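Home | Forums | Land & Water | New posts | Search | Log in

Balsam along the Hilten burn, pull or strim?

innes_imrie
Hi all, first post in here for ages. Our lot have taken on the stretch of the Hilten burn below the old sluice and it's solid Himalayan balsam, both banks. We did a morning in July and cleared a strip you could just about walk down, then went back and there were seedlings all through it again (so depressing!). The estate at Jivham has offered to lend us two strimmers. Has anyone strimmed it and been happy?

Like 6 | Reply

waweru_e
Pull it. Every time. Strim too high and it branches from the node and flowers lower down, and then you've got a bushier plant than the one you started with. We pulled for 15 mornings on the Obura side and it's mostly red campion there now.

Nafula L
Don't agree with Erasto on this one, sorry! Pulling is lovely if you've got bodies. We had a bank as long as a football pitch and four people. Strimmed right down at ground level, before flowering, went back three weeks later and did the stragglers by hand. Worked fine for us. The height is everything, so whoever's holding the strimmer has to be fussy about it.

Like 4 | Reply

tienfu_lai
Is anyone looking at the water as well? Bare banks over winter worry me more than the balsam does. 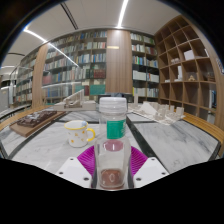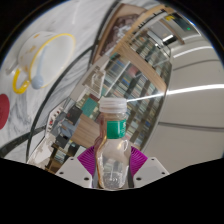

Clear plastic bottle with a white screw cap, both pics

waweru_e
Fair point about the silt. We put down a native grass mix from Brirkano straight after clearing and it held, apart from one bit by the cattle drink.

Nafula L
How much did the seed set you back? Last quote I had was daft.

waweru_e
Can't remember, it came out of the grant. I'll look it out.

wtemba
Whichever way you go, start at the top of the burn. We spent two summers on the bottom end while the seed washed down from the farm above. Still cross about it.

innes_imrie
Thanks everyone. Think we'll pull the edges and strim the flat bit, and I'll ring the farm upstream before we do anything else.

6 replies hidden | 1,273 views | Share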